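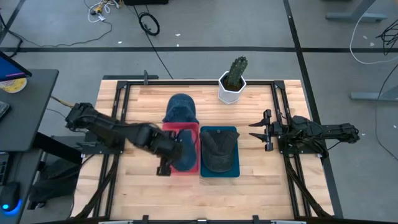
The cap bench at Nepia, with one arm at work over the red tray and the other folded back toward its base.

The Four-Page Rulebook

29 July 2023

8 shares | 3 comments

I read safety documents for fun. I know how that sounds! But a good set of working rules tells you more about a robotics shop than any demo video, and the one they use at Nepia is the best I've come across in years. It runs to four pages, it lives in a plastic sleeve, and people really do pull it out and argue over it.

The shop calls it the Trorkar sheet, after the project it was first written for. Trorkar is about soft goods: hats, scarves, cleaning cloths, all the floppy stuff that two-finger grippers have always made a mess of. On the day I visited, the work was caps and trays. Pick one up, get it into a tray, put it back, do it again. It's slow, fussy work and I could have watched it until dinner.

Tane Fairweather wrote most of the first draft in February, and he started with the floor. The tape comes first in the sheet, before anything about motors or software. When the arms are powered, you stay behind the line. If you have to reach over the rail to fix a fold or pick up something that dropped, you say "hands" out loud, wait for the operator to say it back, and only then lean in. The operator's own hand stays on the stop the whole time.

"We had a longer rule before," Fairweather told me. "It had sub-clauses. People remembered the one word."

I love that. So many shop rules are written to be filed, and you can feel it when you read them. The Trorkar sheet is written to be spoken over fan noise by someone who has been at it since breakfast.

The second page is all about the idle arm, and it made me rethink how I run my own little bench at home. On a two-arm setup it is very tempting to leave the spare arm wherever it stopped last. The sheet says to fold it back toward its own base before the working arm starts, with its gripper open and nothing in it. An open gripper is easy to check at a glance. A closed one makes you walk over and look - and now you're over the line again.

Then there are the trays. They go by color in all of the written notes, never by left and right, and this turns out to matter a great deal when people are reading the table from different sides and different cameras. Your left is the arm's right. The wrist camera sees the whole thing from a spot that nobody's head has ever been in. "Red" and "teal" hold up from everywhere.

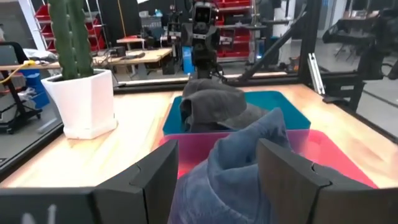

Fabric gets a page to itself. You don't pull on anything that's pinched between the fingers, even if it's badly bunched and you know precisely how to fix it. Stop the arm, open the gripper from the console, then straighten the cloth. Atif Janjua, who trains the new operators, is strict about this one, and he has a good reason. A tug on the cloth is a tug on the wrist, and the arm may push back against you or slip and let go all at once. Neither is a disaster with a hat. He wants the habit in place before anyone moves to a bigger arm.

Janjua also looks after the part I'd most like other shops to steal, the bad-run rule. If a pick goes wrong, you log it as it went. You don't nudge the cap into a nicer spot halfway through and keep going as if the arm had done it. A nudge means the run gets marked "touched" and goes in its own folder. There's no penalty and no tally on the wall. New people get around eight practice sessions before their runs count toward the project, and Janjua told me he'd sooner see a folder full of touched runs than one suspiciously clean afternoon.

The sheet isn't perfect. The section on handing over between operators is thin, and Fairweather agrees. At Zindier, where they borrowed the sheet and adapted it for Killeron, their own folding project, the outgoing operator has to sit through the first run after the swap. Nepia is trying that out now. There's a pencil note in the margin about it, with two question marks and a coffee ring.

Anyone can write in the margin, by the way. That's on page four, along with the rule that pencil notes get read aloud at the next shift change and are either inked in or rubbed out. I asked if I could add one myself, and Janjua handed me the pencil. I suggested a bigger font for the word "hands." It was still there when I left.

Contact the editors | © 2023, all rights reserved | Back to top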